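Week three with the Temar grippers

The Temar kit has been on my bench since February, so it's time I wrote it up properly. It's a pair of hand-held grippers for recording demonstrations, sold by Skidilum with a 20 day return window. I bought mine, no discount.

Setup took an afternoon. The mounting plates went on without trouble. The cables are the weak point. They run back along your forearms, and if you don't leave enough slack you feel the pull every time you reach across the board. I ended up leaving more loose than the manual says to.

I set myself a target of 80 folds of baby clothes on each of two boards. Counting the restarts, I logged 177 runs. Soft cotton knit is harder than the tea towels I started on. It bunches, and the bound edges are thicker than the rest, so the fingers meet a different amount of material depending on where you close them. Pinching beside the trim gave me better results than pinching right on it.

The Hanness software is fine. It saves each run on its own and lets you bin the bad ones, but the labelling screen is slow and the colour of the "keep" button is nearly the same grey as the background.

Weight is okay for an hour. After that my wrists want a break. The Mahrous pair I tried last year was lighter, but the jaws had too much play in them for cloth.

Bodysuit on the board:

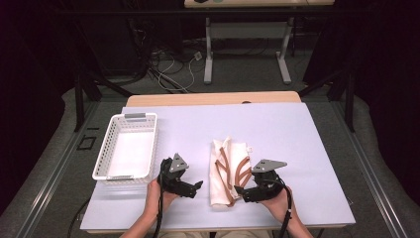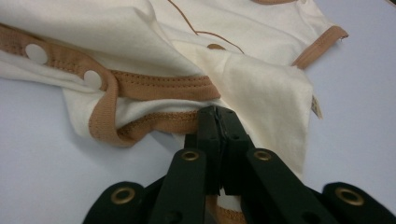

Posted by the author, robotics hobbyist and occasional reviewer

I'm keeping the kit. Spare fingers are sold separately, and I'd order a set at the same time to save on postage. Next I want to try socks, and I'll put the settings file up on Thursday for anyone who has asked for it.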